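Drallex Sideline Scoreboard - Section 2: First Set-Up
rev 8/3/26

1. Charge the pack overnight. Full charge = 14 hours of game clock.
2. Clamp board to the rail. Hand tight only.
3. Hold HOME and AWAY together untill it beeps.

CAUTION: No field use in lightning. Kill power first. 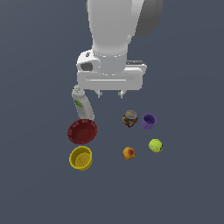
Remote won't reach from the press box?
Range is 300 feet, clear line of sight. Move down to the 40 yard line and pair again.

4. Set quarter length. High school or pro, your pick.
5. Press SAVE. Dont skip this or the play clock resets at halftime.

Note: old Prarik remotes will not pair.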